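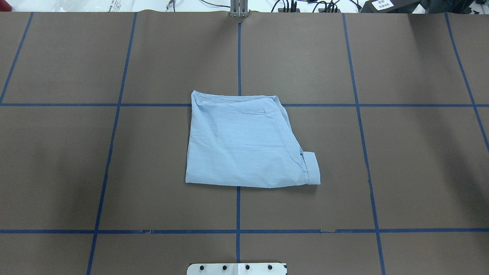 Hellblaues Hemd, fein gestreift, zusammengelegt.

Zwischenbericht Kleiderkammer Flolley, Stand April
An: Förderstelle Sarpong, z. Hd. Nattawut Chuensuk

Kurz vorweg: Liegen im Plan, bis auf die Heizung (siehe unten). Ausführliche Zahlen kommen mit dem Endbericht.

Ausgabe
Neue Öffnungszeit bis 19 Uhr wird gut angenommen, vor allem von Leuten im Schichtdienst. Seit Jahresbeginn 1000 Teile ausgegeben, Schwerpunkt Herrenhemden und Kinderjacken. Schuhe fehlen weiterhin, besonders Größe 40 aufwärts. Aufruf im Gemeindeblatt ist raus, Rücklauf bisher mau.

Personal
33 Ehrenamtliche auf der Liste, davon aber viele nur sporadisch. Frühdienst bleibt schwierig. Einweisung für die Neuen jetzt immer am Monatsanfang, läuft.

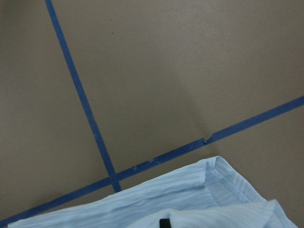
Mittel
Von der ersten Rate sind 1775 Euro ausgegeben: Regale, Waschmittel, zwei gebrauchte Kleiderständer. Belege liegen bei, der von Nutgate wird nachgereicht (Rechnung war falsch adressiert). Fahrtkosten noch nicht abgerechnet, kommt im Mai.

Offene Punkte
- Heizung im Lager: Vermieter reagiert nicht, zweites Schreiben ist raus
- Kooperation mit Wäscherei Luvovine: mündliche Zusage, Vertrag fehlt noch
- Winterware muss bis Juni eingelagert sein, Platz wird knapp. Evtl. Keller vom Nachbarhaus, Besichtigung steht noch aus
- Flyer auf Arabisch und Ukrainisch, Übersetzung ist da, Druck noch nciht beauftragt

Bitte um Rückmeldung, ob wir den Restbetrag aus dem Posten Werbung für Regale umwidmen dürfen. Bräuchten das möglichst vor der nächsten Bestellung. Termin für den Besuch vor Ort gerne telefonisch, vormittags ab 10 Uhr ist immer jemand im Büro.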